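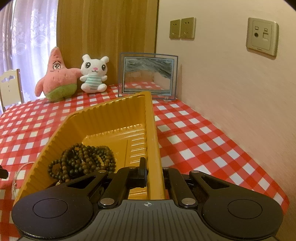
What does the Fletetti set contain?

It contains the recordings that visitors made with hand-held grippers at the Bodetti open day in Candcombe, together with the task sheets, the tracking files and the notes of the helpers.

Fletetti, open day recordings
Data card and README, second edition

Background

Bodetti opens its workshop to the public every May. In former years the guests stood behind a rope and watched an arm put parts into boxes. It was a nice show, but the questions afterwards were always the same: how does the arm know what to do, and who teaches it? For this edition we decided to let the guests do the teaching part with their own hands. Each guest took a gripper, listened to a short introduction and did one small job at a furnished table. Everything the gripper camera saw was recorded.

The recordings were first meant for internal use. Several guests asked if they could see what happened to their material, and a teacher from Candcombe wanted to use it in her class. So we cleaned the files and wrote this document.

What is in the folders

sessions: one folder per guest, 17 in total. Each folder has the video from the gripper camera, the finger opening over time and the estimated path of the gripper.
sheets: the 5 task sheets, as they were printed for the day.
notes: the notes the helpers wrote by hand, typed later. Spelling mistakes were kept.
calibration: one file for each of the 2 grippers, made in the morning before the doors opened.
tools: a small script that puts video and finger opening on the same time line.

The session folders have a number and nothing else. The order of the numbers is mixed and does not follow the order of the visits.

The tasks

Tray. Take hold of the tray by its wall, move it a short way on the table and let it go. The contents should stay inside. On the table used for this task there is a checkered cloth, and the yellow tray holds strands of dark beads.
Cups. Put one cup into another.
Cloth. Fold a napkin one time.
Lid. Take the lid from a jar and lay it down beside the jar.
Return. Put a soft toy back in its place.

Guests chose their task freely. As a result, the tasks are not represented equally. Tray was the most popular with adults, and children nearly always wanted Return. Nobody who picks this set for training should expect a balance.

How the recording was done

The introduction was given by Onyekachi Etim, who also prepared the tables. Guests were asked to move slowly and to keep the free hand away from the objects. They could practice before the recording started, and the practice was not saved. A recording starts when the helper says "please" and ends when the fingers are open again and the gripper is lifted. In some sessions the guest began before the word, and we did not cut these.

The light came from windows and from the lamps of the room. We did not close the curtains. In the afternoon sessions the difference between bright and dark areas can be strong, and shiny plastic shows reflections. We consider this normal for a home and left the exposure on automatic.

Known problems

Session 16 has a jump in the path file. The video is complete, but please do not use the positions after the jump.

When the fingers hold something with a high wall, the outer finger is often hidden from the camera. The finger opening is then the better source, and the helper notes say if the object slipped.

Beads are difficult. The strands lie over each other and change their shape with each move, so two recordings of the same task never begin from the same state. We did not try to arrange them again between guests.

The patterned cloth helped the tracking very much. On the plain table of the Lid task the path is less stable, especially when the camera comes close to the surface. For the next open day we will cover this table too.

Sound was recorded by accident in the first sessions. It has been removed from every file.

Consent and privacy

Every guest signed a sheet before recording, and for children the parent signed. The guests could ask at the desk to have their folder deleted, during the day or later by mail. Faces were checked by hand, going through all videos from start to end. If you find a person in a video whom we have missed, please write to us and we will replace the file.

The evening demonstration

At 5 p.m. we showed the visitors a policy trained earlier on our own recordings, running on the arm in the Lappalainen room. It did the Cups task and the Tray task. The visitor data had no part in it, although many people believed so and we had to correct this several times. The demonstration itself is not in this set. We plan to publish the video separately when the subtitles are ready.

Use

You may use the files for teaching, for research and for your own experiments. Please name Bodetti and the edition number. We ask you not to rank the guests by skill, in a paper or in a classroom. They were trying a tool that they had held for a few minutes.

Changes in the second edition

Sound removed. Notes typed and added. Calibration files renamed so that they match the letter printed on the gripper. The script now also reads the older file format.

Contact

Questions about the files go to Onyekachi Etim at the Bodetti workshop, Candcombe. Please write the session number in the subject line.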